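Watora Guest Rooms, Vanutstead
Room safety and condition checklist, with inspector's comments
Unit: Anenska, upstairs bedroom
Date of visit: Mon 10 June
Previous visit: May

Marks used: OK, LOOK AGAIN, FAIL. A blank box means I did not check the item and will not pretend I did.

1. Door and way out
Door opens fully: OK
Key turns from inside: OK
Comment: The May sheet also says OK, and adds "excellent." I don't know what an excellent door is. It opens. The exit map on the back of it shows the old stair layout, so I have marked that separately.
Exit map correct: FAIL

2. Smoke alarm
Sounds when tested: OK
Date label readable: LOOK AGAIN
Comment: Alarm is loud enough. The label has been painted over, and I am told the unit is "pretty new." That phrase was used on the last two visits as well. Please take it down and read the date off the back.

3. Bed and bedding
Bed frame steady: OK
Slats in place: OK
Sheet free of holes and stains: LOOK AGAIN
Loose items off the bed: FAIL
Comment: The sheet is the floral one, pale, with the print well faded in places. The laundry record claims every sheet was checked under good light. I would like to know which light. On a washed-out print with beige and gray sprigs it is very easy to call a mark part of the pattern, and just as easy to call the pattern a mark. Check it again by the window, both sides.

The room was signed off as ready for guests. A red cloth was on the bed.
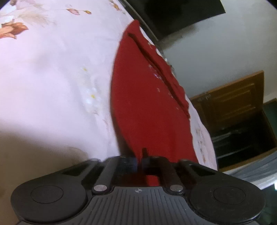 Item 3. Red cloth on the floral sheet. Small white specks on the cloth, mostly by the crease.

The specks could be lint. If they are, somebody should clean the dryer filter before telling me again that it gets done after each load. The filter log has a neat check mark in every box, all in the same pen and at the same slant. I have filled in logs that way myself, on a Friday, so I know how it is done.
Dryer filter cleaned: LOOK AGAIN

4. Television and console
Set stands level on its base: LOOK AGAIN
Set secured against tipping: FAIL
Console steady when pushed: OK
Comment: The owner's note says a set this size "isn't going anywhere." A large flat screen on a piece of furniture can go forward if a child pulls on it, and this unit is listed for families. I felt behind the set for a strap and there wasn't one. The Petkov strap kit ordered after the May visit (order 2986) is shown as delivered. Delivered where? It isn't on the television.

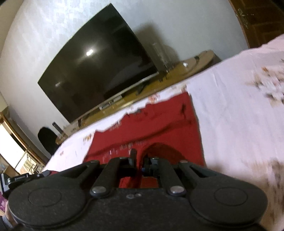

Items 3 and 4. Television on the wooden console past the bed, red cloth still to be cleared.

The suggestion that the console is heavy enough to make up for a missing strap was put to me again. It isn't the console I'm worried about.

5. Outlets and cords
Outlet covers whole: OK
No cord under rug: OK
No cord pinched by furniture: LOOK AGAIN
Comment: I could not get a clear look down the back of the console without moving it, and I was asked not to move it. Someone from the house should pull it out and look.

6. Window
Opens and closes: OK
Opening limiter fitted: OK
Blind cord out of reach: FAIL
Comment: There is a hook for the cord. The cord was not on it.

7. Floor
Free of trip hazards by bed: OK
Rug lies flat: LOOK AGAIN
Comment: Flat at 3 corners. The fourth curls, and the tape put on it after the last visit has given up.

8. Heating
Heater guard fixed: OK
Thermostat responds:
Comment: Not checked. Heating was off at the main panel.

Result: 4 items marked FAIL. The room is not passed. "Mostly there" was offered as a result and there is no box for it.

Needed before the next visit:
Strap fitted to the television, both fixings, with the kit instructions left in the drawer.
New exit map.
Blind cord on its hook.
Bed cleared and the sheet checked again or swapped.
Alarm date written on this sheet by whoever reads it.

Allow 2 working days' notice for the return visit. Please don't send a message saying it is all done unless somebody has been upstairs.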